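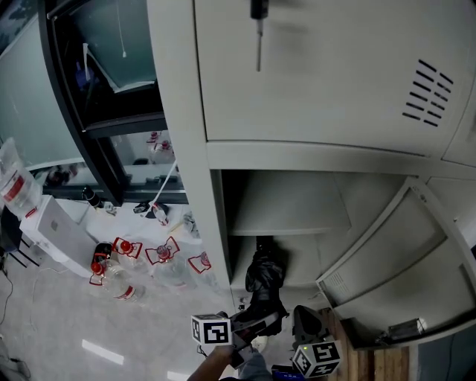
Speaker notes - Lockers, and what we leave in them
Staff session, Wernent site, May

Start on time. Rasha has the room after us.

Introduce myself. Say I look after the changing area and the back corridor, and that I have done lockers at two sites. The first one had cabinets bought in 1992 and most of the doors still shut properly, so age is no excuse for a locker nobody can open.

First point: what a locker is for. Coat, shoes, bag, lunch if it's eaten the same day. It isn't storage for work supplies. Bottles go on the supply shelf in the Cluser room, with their caps on and labels facing out.

Go to the slide. Metal cabinet, lower door open, black bag under the shelf, bottles with red caps on the tiles. Ask people what they would pick up first. Give them a minute. Someone will say the bag. My answer is the bottles, as the floor is where people walk.

Mention that one of the bottles is on its side. Large bottles stay upright, always, even if you're only putting them down to find your key.

Second point: the shelf. Use it. Most people push everything into the space underneath and the shelf stays bare all year. Small things on top, bag below, nothing hanging out over the floor.

Third point: doors. A lower door swung open is at shin height. Villads walked into one in 2024 and had a bruise for a while - he has said I can tell that story. Close it before you walk away, even for a short trip to the sink. Keep the vent slots clear on the inside too, so no stickers and no taped-up rosters.

Fourth point: pallets. A pallet next to the lockers has to leave enough room for the door to open all the way. If it doesn't, tell Llinos and she'll have it moved. Please don't drag it across the tiles yourself.

Pause for questions. Likely ones:

Can I share a locker? Yes, if both names are on the list.

Who has the spare keys? Hidayah in the mornings, Wulan after lunch. They are two different people, please check which Ngui you're emailing.

What if I find an unlabeled bottle? Leave it closed, don't sniff it, call the desk on extension 59.

Will we get new cabinets? I've asked Nugroho for a price. No answer yet - don't promise anything.

Last part is practical. Everyone goes to their own locker, takes everything out, and puts back only what belongs there. Bags for trash are by the door. Supplies go on the cart and I'll take them to the Cluser room afterward.

Pass the key list around before people leave and get it back from the last row.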